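## 4. Where the Fans Sit and What They Hear

We turn now to the part of the study that gave us the most pleasure to carry out, and which also took up far more of our evenings than we had planned. The earlier sections dealt with attendance at Vodau home games over the whole season, and with the ticket prices that go along with it. What we wanted to know next was a little different: does a supporter's place in the stands shape how he or she remembers the game afterward? Anyone who has sat behind an end zone will tell you that a long pass down the far sideline is mostly a rumor until the crowd noise arrives, and we suspected that such things leave a mark on memory (we have our own seats in the corner section to thank for that hunch).

We handed out questionnaires at the gates at Flestden, the older of the 2 stadiums in the league's northern group, and got 2083 of them back, a number that surprised us very much and kept the coding team busy well into August. Of these, 900 came from people in the end-zone sections and 1000 from people along the sidelines. The remaining forms came from standing areas or had no section filled in, and we leave them out of the comparisons that follow, although we did read every one of them and enjoyed a good many.

Each form asked the supporter to name the play that decided the game, to say which team had the ball, and to tell us in a few lines how it felt when it happened. We left plenty of blank space for that last question, and people used it! Some wrote up the margins and onto the back. One described a blocked field goal in such detail that we went back to the game film to check it, and found that the writer had every player in the right place but the wrong quarter.
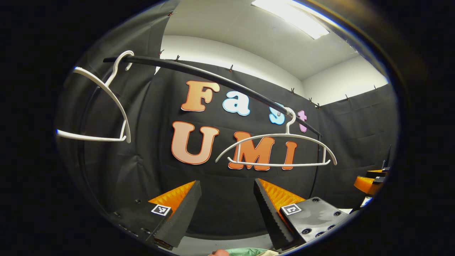

*Figure 4. Cut-out foam letters on a black backdrop, reading "Fast" and "UMI."*

The pattern in the answers is easy to describe, even if it took us a while to trust it. Sideline supporters tended to pick a play from the middle of the field, very often a third-down catch or a run that kept a drive going. End-zone supporters picked scoring plays, and they leaned strongly toward scores at their own end of the stadium. When a game was settled at the far end, many of them named an earlier touchdown instead, and wrote about it with complete confidence.

We do not think this is only a matter of eyesight. The Flestden public address system, put in by Kragh when the roof was replaced, carries poorly to the far corners, and several supporters mentioned that they learned what had happened from the people in front of them. A story passed back through six or seven rows picks up a certain amount of color on the way. The comments from the end-zone sections are full of phrases like "we all saw it" and "everyone around me knew," and we found much less of that along the sidelines, where people wrote more often about their own view and their own opinion of the play calling.

The Lestisetti scale, which we used to score how strongly each memory was held, treats a shared memory and a private one the same way. For our purposes that is a weakness, and we come back to it in Section 6. Readers who would like to try the questionnaire at their own stadium are very welcome to do so, and we would ask only that the blank space be left as large as the page allows.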